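Ticket: Half-hourly reads missing after tariff switch
Product: Bemell home energy portal
Site: Hultdale, domestic, single phase, smart meter with export
Priority: normal
Status: open, awaiting back-office action

Problem as logged

Customer moved from a flat rate to the Clulham two-rate night tariff in August. Since the change the portal shows one read per day in place of the half-hourly set. The in-home display is correct and follows the load when the kettle is switched on. The August bill put all units on the day rate. Customer has an immersion heater on a timer and expects most of the use to fall at night.

Checks done with customer

Meter screen cycled through by hand. Rate 1 and rate 2 registers both present and both advancing. Active rate indicator changed from 1 to 2 at the correct time. Meter clock agrees with the customer's phone to within the minute. WAN light flashing normally.

The fault is therefore not in the meter switching. The meter is recording on both registers and the split is being lost further up.

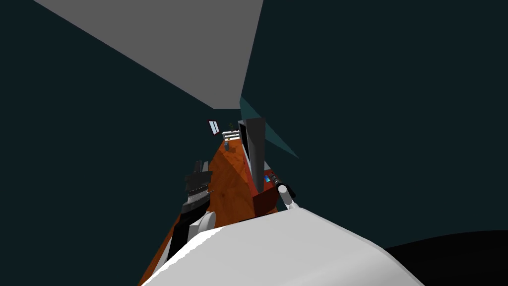

Portal account unlinked and linked again. No change. Browser cache cleared, second browser tried, same result. Export data for the same period is complete at half-hourly resolution, so the communications hub is passing traffic.

Read schedule pulled from the back office. Two schedules are held against the meter point. The older one is set to daily and has no end date. The newer one is set to half-hourly and was created with the tariff change. Both show as active.

Test 1: on-demand read requested at 14:10. Returned in full, both registers.
Test 2: half-hourly profile requested for the previous day. Rejected, error 8, "schedule conflict".
Test 3: same request with the daily schedule suspended. Accepted, then timed out after 200 seconds.
Test 4: request repeated at 22:30, daily schedule still suspended. Full profile returned. 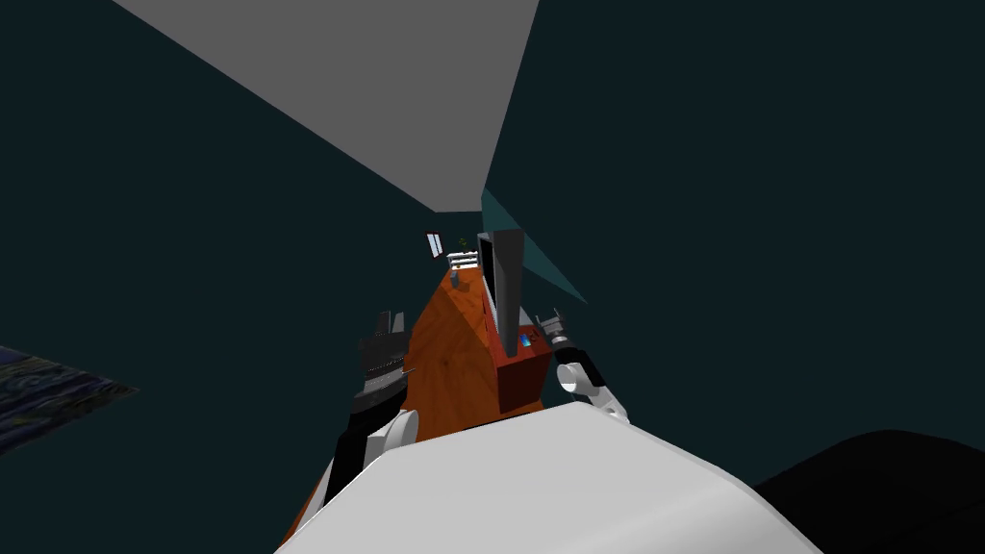

The time-out in test 3 looks like ordinary network load in the afternoon and is being treated as a separate matter. Error 8 is repeatable and clears each time the daily schedule is suspended.

Consent record also checked. Customer had agreed to half-hourly collection when signing up, but the portal shows the old setting of "daily". The tariff change form writes to the billing system only. It does not update the portal, and the portal appears to be what keeps the daily schedule alive.

Workaround: suspend the daily schedule, set consent to half-hourly by hand in the portal, then request the missing profile in blocks of 8 days. Larger blocks fail. Do not delete the daily schedule, as the opening read for the new tariff is attached to it.

Bill to be held until the profile is complete, then rerun on the two-rate split. Customer told not to pay the August bill in the meantime.
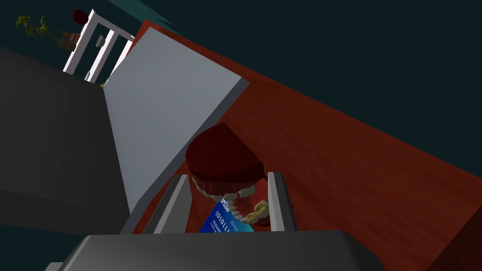 Valentyna Nazarenko: Same fault on a Brøndum meter here, also after moving to the night tariff. Suspending the daily schedule worked, but it came back as active overnight until consent was changed as well. Do the consent step first. My bill was rerun and the night units are now on the right rate. Can you confirm whether the standing charge gets recalculated too, or only the units?

Reply from support: Units only. The standing charge is the same on both tariffs. Order of steps in the workaround noted and passed to the portal team.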